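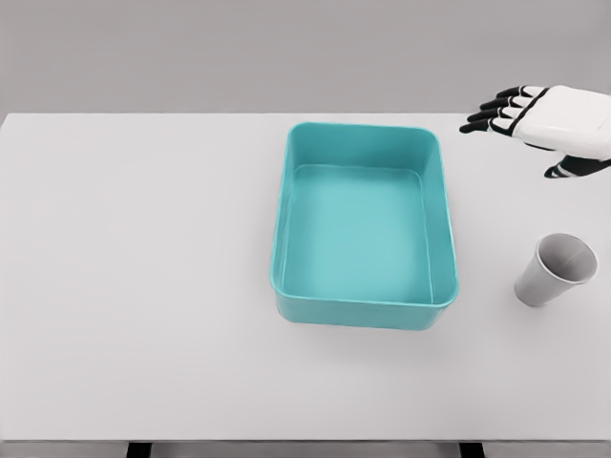

Chapter 7
Work Surfaces and Small-Part Storage

Terms introduced in this chapter: working height, clear depth, reach zone, reflectance, tote, standing stock, issue point.

7.1 Scope

Chapter 6 dealt with racking and aisles. The present chapter deals with the table at which goods are opened, checked, sorted and repacked. In most small warehouses this table receives less planning than any other fixed item. It is often bought last, from whatever remains in the budget, and placed where the racking leaves a gap. The cost of this appears later as extra handling time, mixed parts and damaged cartons.

The chapter covers four matters: the height and depth of the surface, its color and finish, the containers placed on it, and the rules by which items are allowed to stay on it. Lighting is covered in Chapter 8 and is mentioned only where finish and lighting cannot be separated.

7.2 The Bavanstead Case

The main case used in this chapter and the next is the parts store at Bavanstead, described by Tanner and Ugwu. The store held 2233 stock lines, of which 656 were small enough to be kept in totes. All incoming goods passed over one bench. Annelies Tanner recorded the bench over a full quarter and sorted its contents under three headings: work in hand, work waiting, and items with no open paperwork. The third group took up more surface than the first in every week recorded.

The store responded by buying a second bench. Within a month the second bench carried the same mixture as the first. Section 7.5 explains why added surface, without an issue rule, tends to fill.

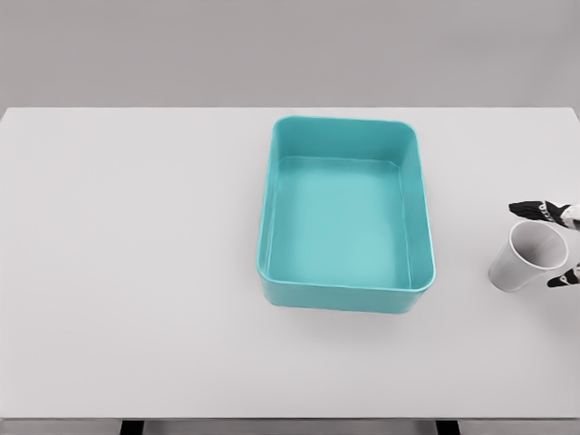

Bavanstead, November

The following extract is from the store's working notes, kept by Oluwaseun Ugwu, and is reprinted with minor cuts.

"Both benches cleared at close of shift. 51 items had no open paperwork. Of these, 32 were matched to a stock line and returned to the racks. The rest went to the query shelf. Benches to be left bare overnight from now on. Anything found on them at the morning check is to be logged before it is moved."

Two points should be noted. First, the rule sets a fixed time at which the surface must be bare, so a breach can be found by looking. Second, the item is logged before it is moved. A part moved before logging loses the only evidence of where in the process it stopped.

7.3 Finish and Color

A pale, matte, unpatterned top is preferred for inspection work. Dark fasteners and labels show clearly against it, and a matte finish limits glare from overhead fittings. Its weakness is with pale goods. White caps, clear seals and paper tags are easily missed on a white top, and a contrasting mat should be supplied where these are handled often. Wood-grain patterns should be avoided for parts under the size of a coin.

Exercises for this section begin after Table 7.2.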